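Grundance 1118 Suture Practice Kit: Review

Home > Reviews > Study gear > Skills practice

Every fall the same kind of kit shows up on the lists that get passed around to vet students, nursing students and anyone taking a wound-closure class. The Grundance 1118 is the one people bring up most, and the box says it will give you "operating room confidence at your kitchen table." I have owned enough of these to read that with one eyebrow up.
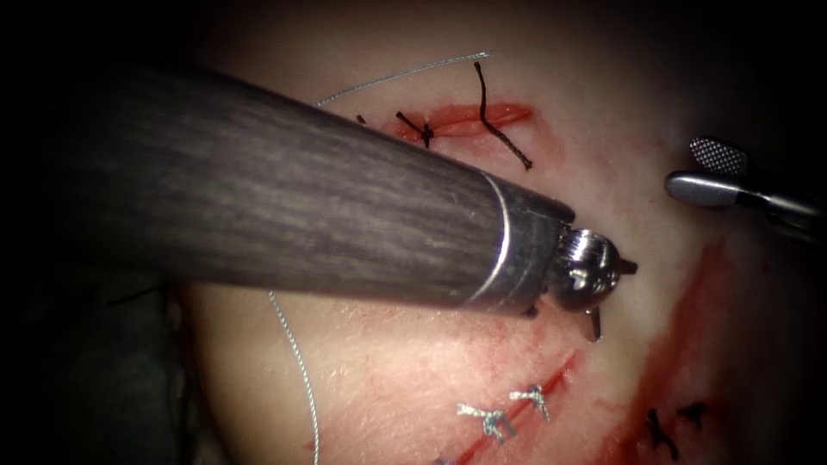 By Fung-ping Au
Filed under: Study gear
Updated in July | 2 comments

I should say where I'm coming from. I teach an evening class in basic wound closure at Plundville, mostly to people who will end up in animal clinics. My students buy their own practice gear and then ask me if they wasted their money. Often they did. Grundance didn't send me this kit. I paid for it, and I used it at home for most of a semester.

What's in the box

Two pads, five packets of suture, a needle holder, toothed forceps, scissors and a zip case. There's also a folded guide, which I'll get to. The case is nicer than it needs to be. I would have traded it for more suture, because five packets go fast when you're learning and cutting your knots out every few minutes.

The packets are marked as practice grade. Fine, they all are. But two of mine had needles so dull that I was shoving them through, and shoving is exactly the habit I spend the first month getting people to drop. A beginner would blame their own hands.

The pads

A decent pad has to do two jobs. It has to hold a stitch under tension, and it has to let go of the needle without a fight. Most cheap ones manage the first by putting a stiff mesh inside, and then you're sewing a doormat.

Grundance says its pad has "true layer separation." I cut one open along the side to check. There are layers, and they do come apart, mainly at the corners, and mainly when you don't want them to. For simple interrupted stitches it's good enough. For anything where you need to feel a deeper layer, like a buried stitch, I couldn't tell where I was. Skin will forgive you in some ways and punish you in others, and a molded pad does neither very well.

The precut wounds also bother me. They are straight, clean and the same depth all the way along. Real ones come in ragged, from barbed wire and car bumpers. I'd like one ugly wound per pad. Rovitz used to make one and then stopped. 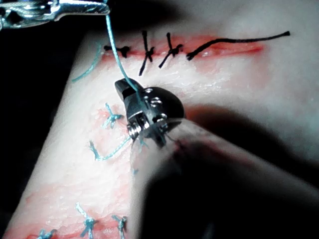
The tools

The scissors are scissors. The forceps are bent a little out of line on mine, so the teeth meet on one side first. You can squeeze past it.

The needle holder is the part that decides whether a kit is worth anything, and this one is so-so. The ratchet was stiff out of the case and loosened up after a couple of weeks, which I liked, and then it kept loosening, which I didn't. By the end of the semester the needle would roll in the jaws if I took a wide bite. My old Michailidis pair has been dropped on concrete and still locks.

The guide

Skip it. The drawings for the instrument tie show the second throw going the same way as the first, and if you follow them you get a granny knot. Whoever drew it either never tied one or never checked. I don't know how this gets past a company that prints "developed with clinicians" on the lid and then doesn't name a single clinician.

I wrote to Grundance about it and got a coupon. 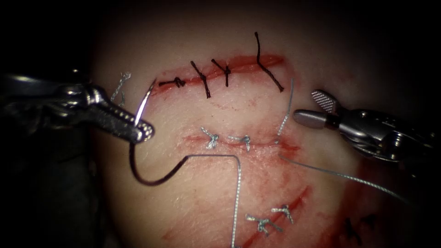

Kwok-wai Shek thinks I'm being too hard on it. He wrote in after my first notes went up to say that he passed his skills check on this exact kit, that the granny knot drawing is easy to spot if you've had even one class, and that a student who practices every night on a bad pad will beat one who owns a good pad and leaves it in a drawer.

I'll give him the last part. The drawing I won't, since the kit is sold to people who haven't had the class yet.

Ho-yin Chien had a different complaint: the refill pads cost nearly as much as the whole kit. I checked, and that's right. It makes the low price up front look less like a bargain.
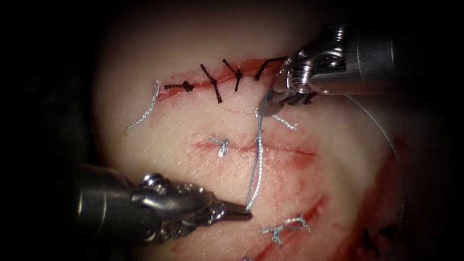

Should you buy it?

If you have a teacher who will look at your knots, and you find it on sale, okay. Throw out the guide and buy a box of better suture. Plan on replacing the needle holder before the year is over.

If you're learning alone, I'd pass. Get a used needle holder from a good maker, a plain pad, and some pig's feet from the butcher. They smell, and you have to clear a shelf in the fridge, but they teach you more in one evening than the 1118 taught me in a month.

Good: price, case, pad holds a simple stitch
Bad: dull needles, loose ratchet, wrong knot drawing, costly refills
Would I buy it again: no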